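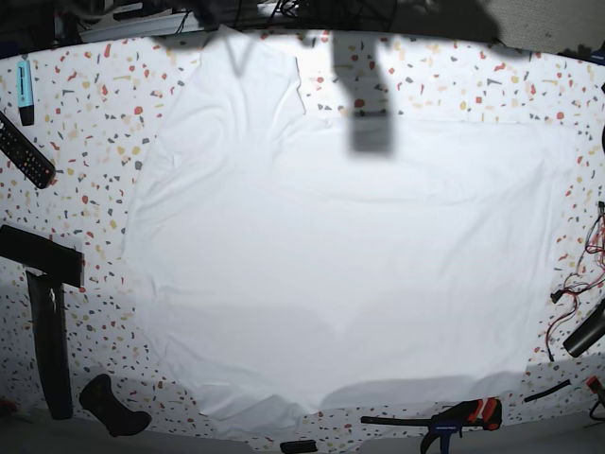 Why did the Relen folding cell stop mid-cycle?
The left gripper lost its force reading and the controller went to a safe hold. It did this 5 times on 2026-08-13. Stops came most often with a large white t-shirt spread on the table and the gripper above it — the fault itself was in the wrist connector.

Can I reach in to move the shirt?
No. Press the stop button first and wait for the red light. The hold can release after up to 32 seconds.

Is there a fix?
Yes. Reseat the connector and load firmware 3.2. If the fault returns, leave the cell off and call Fathima Fakir.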